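Drorar two-finger gripper kit – review after a summer with the club

Posted Aug 25, 2019 by Gwendolyn Obi

Quick one as term is nearly on us and I've still got the stock cupboard to sort. Three people asked me for this at the open evening, so putting it in one place.

What it is: a hand-held gripper kit. You hold the back end, you squeeze, two fingers close. Students use it to show a task by hand before anyone goes near an arm. We bought two for the automation club. 985 for the pair with spare pads, delivery on top. Not cheap for a club our size. The Truvbridge one was 1173 and came with less in the box, so that was that.

Building it

Box says an afternoon. Took us two sessions, but one of those was mostly Jad Nimri looking for the right hex key. Instructions are decent, drawings are clear, step 14 is wrong (left and right arms are swapped, do it the other way round). Screws are a good size and you can get at them. Big plus with 15 year olds. Nothing snapped. One thread in a base plate was rough and I ran a tap through it, five minutes.

Do NOT overtighten the arm screws. Fingers go stiff and the students blame the pads.

Pads

Best bit of the kit. Rounded and textured, and they hold cloth well, which is what we wanted as our project this year is bedding and laundry. Flat sheets, pillowcases, cloths. They pick up a single layer of cotton more often than I expected. Two layers, fine. Thin polyester, hopeless, slides straight out. We tried the softer Namau pads as well and went back to these after a week.

They do pick up fluff. Wipe with a damp cloth, let them dry, carry on.

In use

Weight is OK for ten minutes and then your wrist knows about it. Yi-chun Hsu did most of the long sessions and swapped hands halfway, which the grip allows, just about. Smaller hands find the squeeze a bit of a reach. I'd have liked an adjustable handle and I've written to Drorar to say so. No reply yet.

Working with two at once is where it gets good. Smoothing a sheet with one is slow and a bit daft. With a pair you can pin one side and pull the other, and the students got the idea quicker than I did. Demetrius Kowalczyk set the club target at 300 good runs by the end of August and we passed it, so he is now talking about 3000 – we'll see.

Gap between the fingers is a good width for seeing what you're about to grab. Sounds minor, isnt. On the older Ostapchuk gripper we had before, the front plate blocked the view and everyone leaned over sideways to look.
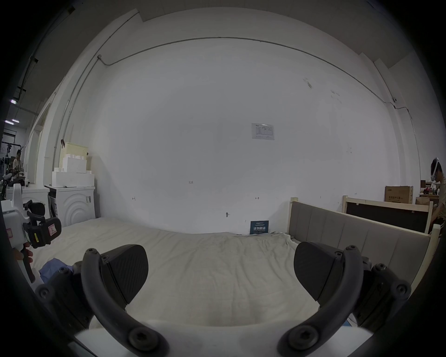
Moans

– Carry case is rubbish. Foam is cut for one gripper and the spare pads rattle about in the lid.
– Squeak after a month. Dry lube sorts it, for a bit.
– Screws work loose. Check them every session. Adeel Bugti made a checklist and it lives in the case lid with the pads.
– Spares only sold in packs of four.
– Manual only comes as a download, and the print is tiny if you put it on A4.

Would I buy it again

Yes, for a club with older students and a proper task in mind. For a one-off workshop, no, borrow a pair off someone. For under 12s the squeeze is too stiff and they'll be fed up by break.

Four out of five. Would be four and a half with a better case.

If you're local and want a go before you order, leave a comment and I'll find you a slot after the second week of term. Bring your own pillowcase, we are running out of clean ones.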